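Speaker notes: The Washing-Up Talk
Slot is 20 minutes, leave a bit for questions. Water on the lectern. Speak slower than last time!

Opening. Hello everyone, thanks for coming back in after the tea break. Ask for hands up: who washed something up this morning before leaving the house? Then: who left something in the sink? (Wait for the laugh, there's always one. My hand goes up for both.)

I've been giving this talk since September and I still get letters about it, mostly from people who disagree with me about sponges. Say hello to the Kudo cookery group if they're in, they had me over in the summer and fed me far too well.

Main point, say it early. Washing up goes wrong before the tap is on. We pile it all in, the big bowl goes on top of the forks, and then we stand there fishing about in grey water. I did it for years.

SLIDE 2

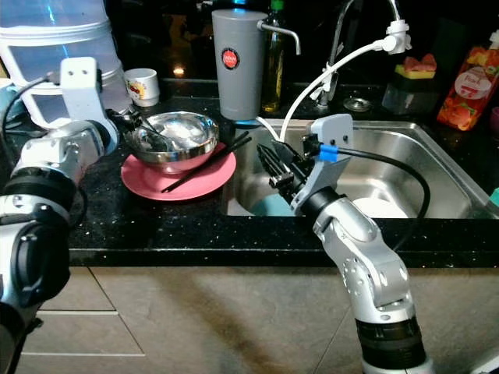

My rule at home is that the sink is for the thing you're washing and the worktop is for the queue. Tsutomu Hayashi taught me that when we shared the kitchen at Husolier, and he was very strict about it, he'd take your mug back out and hand it to you. Things can wait in a stack as long as the stack makes sense. Look at the steel bowl sitting on the pink plate, with the spoon still in it and the chopsticks lying across the plate. I'd lift that lot over in one go, spoon and chopsticks out first, then the bowl, and the plate last. Point at the chopsticks. They roll, and if you leave them till the end they're under everything.

Tell the Torkach story here if time is good. (Holiday flat, one tiny sink, 42 teaspoons in the drawer and no plug. Keep it short, I went on and on about the plug in the spring.)

Order of washing. Glasses, then cutlery, then plates, then bowls, then anything greasy. Somebody will shout out that they do cutlery last. Fine! But soak it in a jug, please, don't let it lie on the bottom of the sink where you can't see it. The missing fork is always down there.

SLIDE 3

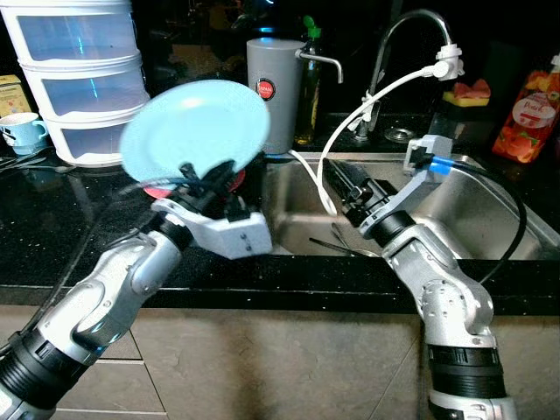

Photo: Ruludach kitchen pictures

Plates next. Tilt it, that's all I ask. A plate held flat just holds a little pond of soapy water, and a plate held at a slant, like the light blue one, lets it run off the edge. Rinse the front, turn it, rinse the back, and do feel round the rim with your thumb. I rinse from the top down. If you've got a hose on your tap like this kitchen has, lucky you, I'm very jealous, mine only reaches one corner.

Sponge bit. Keep it up on the ledge behind the sink, where you can grab it and it can drain. Squeeze it out when you finish. I'm not getting into how often to change it, see letters, above.

Soap: less than you think. I once got through 200 ml in a weekend with family staying and the glasses were still smeary.

If running late, skip drying and go straight to tea towels.

Drying. Racks are lovely, tea towels are quicker, have 2 on the go and swap when the first gets soggy. Hold up the stripy one from my bag. REMEMBER TO PACK THE STRIPY ONE.

Questions. Likely ones: dishwashers (yes, I own one), wooden spoons, burnt pans. For burnt pans say overnight with bicarb and point them to the handout by the door.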